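Chanida Rungrueang
June 2020

Spent the week trying to find out whether a five-figure robot hand picks up a bottle better than the dull two-finger gripper we already own. Thread, with grumbling.

The contenders. One: the Laredska parallel gripper, two flat fingers, opens, closes, looks like a stapler. Two: the Stustari hand, fingers and a thumb, on loan for evaluation, looks like it should be waving at you from a trade show booth. It has waved at me from a trade show booth.

The Stustari brochure says 1372 grasps in a row without a drop. It doesn't say what was grasped. I wrote in April to ask and got a link to the same brochure.

So: same arm, same conveyor, same bottle, same spot on the belt. 60 picks with each. Pick it off the belt, lift, swing left, let go over the bin. If it falls or tips before the bin, that's a fail. If I have to touch anything, that's a fail too.

That last rule is mine and the rep doesn't love it.

First complaint, before a single pick. The hand wants its own power, its own USB and its own network connection. The old gripper takes one cable. The brochure says "minimal integration effort." Minimal for who?

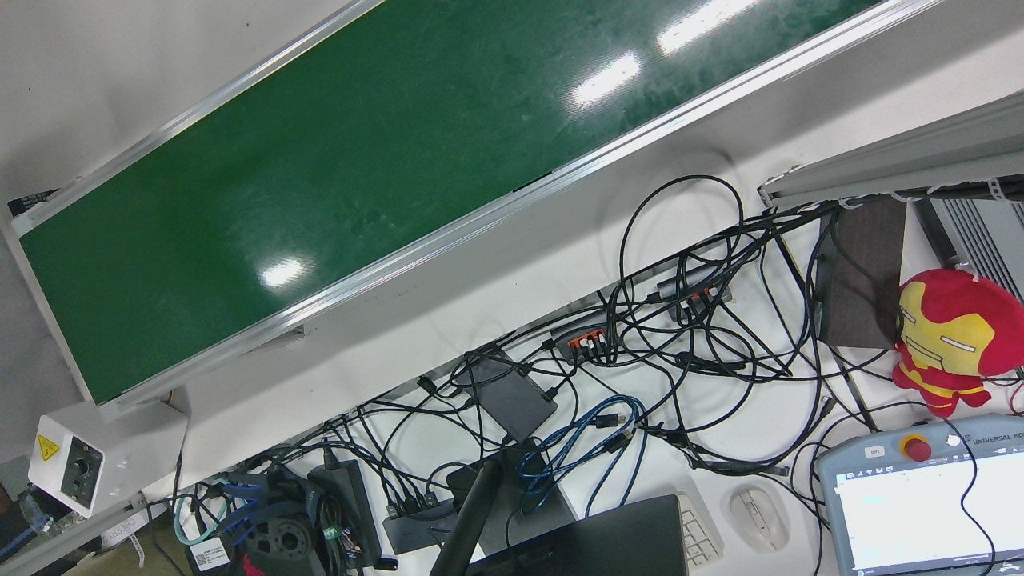
It took me most of Monday to get the hand and the arm to agree on who goes first. The arm would get to the bottle, report that it was there, and sit. The hand would be waiting for a message the arm had sent before the hand was listening. Classic stuff, and I'd put money on every lab with two vendors having the same fight.

The fix was a half-second pause in the arm program plus a flag the hand has to raise before the arm moves. Ugly. Works. I've left it in and I'm not proud.

We also tried running the whole lot through the Delorme controller, which is sold as "one brain for every end effector." It saw the arm. It saw the Laredska. It saw the Stustari as "unknown device (2)." I gave it until lunch and went back to my own script.

OK, picks. Laredska first, since I know how it fails. 60 tries, 11 fails. Nearly all of those were the bottle turning between the fingers on the way up. Two flat pads on a round thing, squeeze too little and it swings, squeeze too much and the plastic buckles. No surprises there.

Could I cut that number with curved pads? Probably by a lot. Hold that thought, it matters later.

Now the fancy one. I'll be fair: when it gets the bottle right, it really gets it. Fingers curl around the front, thumb comes over from the other side, and you can swing the arm at a speed I'd never try with the two-finger. I watched the first few and thought, fine, I'll have to eat my words.

Then it started missing. 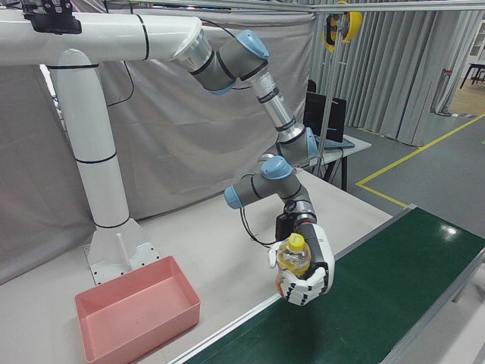
Stustari hand with the yellow-cap bottle at the left edge of the belt, pink bin waiting below left.

60 tries, 16 fails. So five more than the stapler.

Before the Stustari people turn up in my replies: I know why, and it's not the grip. Once the thumb is in place it hardly ever lets go. The trouble is getting there. The thumb has to come around the far side, and if the bottle is a little off from where the program thinks it is, a fingertip nudges it and over it goes.

The two-finger doesn't care much. It comes down open wide, and if the bottle is off center the first pad pushes it over to the second. Dumb, forgiving. You can be sloppy with where the bottle sits and still get your pick.

"But with a camera you could correct for that." Sure. With a camera you could correct for it on both of them. And then I've got another box, another cable, and another thing to calibrate every time somebody leans on the table.

I did try slowing the hand's approach down. The misses dropped, but I didn't run the full set that way, so I'm not giving you a number. It was also slow enough that I answered two emails during a handful of picks. Nobody is buying that for a line.

Things I liked, because I'm told I never list any:
The fingers are easy to swap.
The joint readings are decent, you can tell from them whether it's holding something.
It doesn't crush the bottle. Not once.

Things I didn't:
The startup routine, every single time.
It has to be powered before the arm program loads or you start over.
The manual has a page on "expressive gestures" and half a page on error codes.

A friend at Camaden ran the same hand on soft bags and tells me it did far better than their two-finger. I believe it. Bags are awful for flat pads. If you're picking bags, or a mix of odd shapes, ignore most of this thread and borrow one.

But the pitch I keep hearing is that a hand like this replaces your gripper for everyday picking. One bottle shape, one belt, one bin IS everyday picking. And for that I'd take the Laredska with a pair of printed curved pads and spend the rest on a second arm.

What this test doesn't show: anything about wear (a few days is nothing), anything about heavier bottles, anything about a belt going full speed. One bottle type, one operator, and the operator was in a mood by Wednesday.

Next up is the curved pads. Same 60 picks, same rule about not touching anything. If they do worse than the flat ones I'll post that too, and you can all be as smug as you like.

And if anyone from Stustari wants to tell me what those 1372 grasps were, my messages are open. My guess is a foam block.

Edit, a few people asking: yes, fresh position teach for each gripper, no, I didn't reuse the two-finger waypoints for the hand. I retaught the approach height twice for the hand and once for the Laredska, so if there's a bias in there it's in the hand's favor.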